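Hand-held gripper demos — policy stops short of the basket, is it the data or the camera?

Posted in Methods and results by Severino Moya 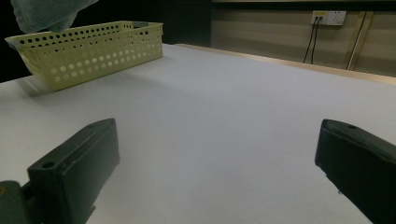
Hugo Casado reckons anyone getting under half on a pick-and-place with wrist-view demos should look at their timing before touching the model, and he put that on my last thread, so yes, I've looked at timing. Still stuck.

Setup. Hand-held gripper, camera on the tool, white table, perforated plastic basket. Task is small objects into basket. Trained on 400 demos, all collected by hand with no arm involved, then run on the arm. Same fingers on both.

Result: grasps fine. Carries fine. Then lets go short of the rim, nearly always on the near side. Training loss looks lovely, which tells me nothing.

Things I've tried
— longer training, no change
— random crops, slightly worse
— 2 frames of history instead of one, bit better on the grasp, same at the basket

My worry is the plain white table. Once the object's picked up there's not much in view to tell the policy how far it has moved. But the Plorketti write-up used a plain table too and theirs worked, so maybe I'm kidding myself. Do I collect more or change something? Dont want to spend all of May on the wrong thing.

3 replies

Imach
more data. we went to 2,000 and it sorted itself out

Lellano
I wouldn't just collect more, not yet. Missing short and always on the same side sounds like an offset to me. Random misses would be scattered all over the place.

Check these first, in this order.

Latency. You say you've looked at it, but did you measure on the arm or only on the hand-held tool? They're different. In the hand-held recordings the picture and the pose should line up once you've matched the clocks. On the arm you've got camera delay, plus the time the model takes, plus the arm lagging behind its command. Ours came to about 300 ms in total and we'd been correcting for a third of that. If the gripper acts straight away and the arm is still catching up, you open early. Every time. Near side.

Then scale. If your poses come from visual tracking, a bland table is exactly where tracking gets shaky. Put a ruler down, move the tool along it by hand, compare with what the log says. Takes ten minutes. If the log comes up short your demos are teaching a short carry and more of them will teach it better.

Then where the basket was. Did you move it between demos? If it stayed in one corner the policy may have learnt a fixed path and never looked at the basket at all. Easy test — shift it a hand's width and see whether the release point follows.

On the white table: try replaying one demo straight on the arm with no policy. If the replay misses as well, its your poses or calibration and you can leave the model alone.

Soler
+1 for the replay test. Also report the misses seperately from failed grasps when you write it up, a single success rate hides all this.

Severino Moya
Replay misses. Short, same side. Off to find a ruler.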